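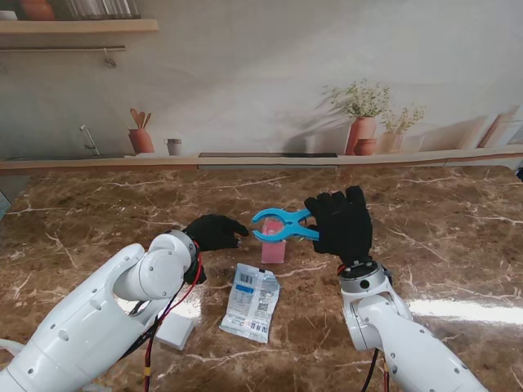
Two Arms, One Countertop

The kitchen at Whitelaw has no plumbing. The faucet is part of a printed mural, and so are the cutting boards and the flowers. The countertop is real, and for one term it belongs to the bimanual manipulation class, a project course in which student teams take a pair of white arms with gloved hands and teach them small household jobs.

The course runs on demonstrations. A student drives both arms through a task, the joint positions and camera views are logged, and the recordings are used to train a control policy. The team called Nurnitz finished its first set with 886 recordings. After review it kept 423. Most of the rejected ones had the same fault: the operator paused in mid-reach to think, and the policy learned to pause as well.

Tasks are picked from a shared list. The items on it are cheap and awkward to handle. A snack packet crumples differently each time it is set down. A small white box slides when pushed off center. The light-blue clip, with its two curved prongs, has to be held level before its jaws will go around the top of the pink block, and the block is small enough that a few millimeters of error at the wrist will knock it over.

The clip task is the one teams argue about. Kamarul Wibisono, who teaches the course, allows 40 seconds per attempt and does not count an attempt in which the block falls, even if the hand later sets it upright. Teams may choose their own starting pose for the free hand. Nurnitz parks it low and to the side, fingers toward the center of the table. Vameck keeps it higher, which gives a clearer view of the clip but leaves a longer path if the second hand is needed.

Gloves are a separate line in the lab notes. The fingers underneath are smooth and lose thin plastic easily. A fabric cover adds grip and some padding, at the cost of bulk at the fingertips, and it sheds. Fibers show up against a bright wall in the close camera views, and one team spent a week finding out whether they affected training. The measured difference was too small to report.

Before each session the hands are opened fully and checked finger by finger. A digit that stops short of its limit is logged and the arm is recalibrated. The check takes 60 seconds and is done again after any collision.

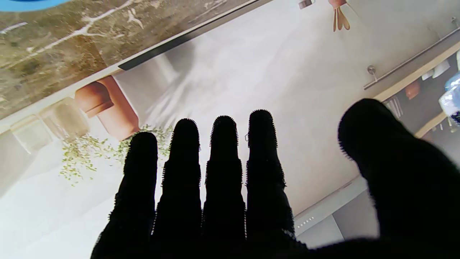

Hakuto would drop the fixed time limit altogether, arguing that a slow policy that never tips the block is worth more than a quick one that tips it now and then, and that the scoring should say so.

Wibisono has left the limit in place. Final runs are in June, with the clip task first on the schedule and the packet second. Each team gets one practice attempt on the day, and recalibration between runs is allowed.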